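Independent Travel to School: Progress Report to the Ojala Fund
Covering the second year of the grant, to the end of May
Submitted by Kerttu Tikkanen, Programme Manager, Mostell Family Support 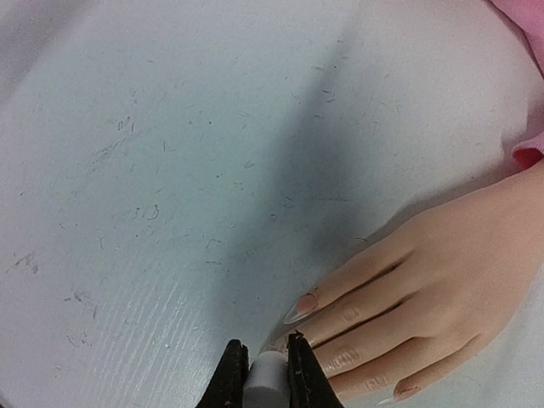 The period covered by this report was dominated by the new guidance on child supervision, which came into effect in Zastholm at the start of the autumn term. The grant was awarded before the guidance was published, and two of the original objectives have been adjusted with the agreement of the Fund. The revised objectives are those against which progress is reported below.

1. Background

The guidance asks schools to record how each pupil under 12 travels home and to raise a concern where a child is "regularly unaccompanied over an unsuitable distance". It does not define a suitable distance, and it leaves the judgement to the head teacher. Our first-year report noted the risk that this wording would lead to uneven practice between schools. That has happened. Of the schools we work with, two have released pupils from Year 5 upwards with a signed form, one requires an adult at the gate for every pupil up to the end of Year 6, and the remainder have changed their position at least once during the year.

The effect on families has been considerable. Parents who work early or late shifts have told us that they were unsure whether letting a ten-year-old walk home would lead to a letter, a telephone call or a visit. Several had received all three.

2. Advice to families

The advice line took 564 calls during the year. Most concerned the travel form and could be settled in a single conversation. A smaller number related to cases where a concern had already been passed to the district, and these took up the greater part of the advisers' time. One case, involving two brothers who cycled to school along the Drultudon road, remained open for five months before it was closed with no further action. The family has since moved the boys to the bus, at their own cost.

Advisers report that the tone of first letters from the district has improved since January, when the standard wording was revised. The earlier version referred to possible neglect in its opening paragraph. The present version asks for information and gives a named contact. Mostell had argued for this change in writing and at two meetings, and we are grateful to the Fund for allowing grant money to be used for the preparation of that submission.

The line is currently open from 9 am until 4 pm. A trial of evening opening ran in the spring term and was well used, but it cannot be continued within the present staffing budget.

3. Route assessments

Our officers assessed 60 walking routes against the revised objective of 50. Each assessment looks at crossings, pavement width, lighting in winter and the speed of traffic at school times. The reports are sent to the school and to the highways office, and a short version is made available to parents.

Response from the highways office has been slow. Work has been carried out on four routes, chiefly the repainting of crossings and the cutting back of hedges. A further group has been accepted for works without a start date. The crossing at the foot of the Drultudon estate, which was our highest priority in both years, has been deferred again while responsibility for the verge is settled between the district and the landowner. We have asked for a decision before the autumn.

4. Training for pupils

A total of 646 pupils completed the road skills course. The course consists of two classroom sessions and one supervised walk, and is offered to Years 4, 5 and 6. Attendance was strong in Years 5 and 6. In Year 4 several schools withdrew shortly before the course was due to begin, giving as their reason that pupils of that age would not be permitted to travel alone in any event. We do not share this view of the purpose of the training and have said so, but the decision rests with the schools.

The cycling element was offered at only three sites. Secure storage for the bicycles was lost in November when the shared depot closed, and it took until March to agree the use of the Ojala Fund's own store in Zastholm. The full cycling programme will resume in September.

5. Contact with lawmakers and the district

The district intends to review the guidance after its first full year. We have been invited to give evidence and propose to make three points. The guidance should state a presumption that children aged nine and over may travel to school without an adult where a parent has agreed. The word "unsuitable" should be replaced with a description of the hazards in question. Schools should be told plainly what they are required to report and what is left to their discretion.

There is support for the first of these among parents' groups, although it is not universal. At the public meeting in February a number of parents spoke in favour of stricter rules, and their concerns about traffic in particular were well founded. Our evidence will reflect this.

6. Finance

Spending was within budget, with an underspend of 3,620 euros. This arose from the reduced cycling programme described in section 4. We request permission to carry the sum forward and to apply it to evening opening of the advice line in the autumn term. Staff costs and premises were as forecast. The full accounts have been sent separately.

7. Staffing

One route officer left in April and the post was filled within the month. Both advisers remain in post - one has moved to part-time hours, and the balance has been covered by temporary staff until the end of the summer term.

8. Priorities for the coming year

To submit evidence to the district review and to publish it on our website.
To obtain a dated programme of works for all routes already accepted by the highways office.
To restore the cycling course at all six sites.
To agree a common travel form with as many schools as are willing to adopt it.

A draft of the travel form is attached as Annex A. Comments from the Fund would be welcome before it is circulated to head teachers.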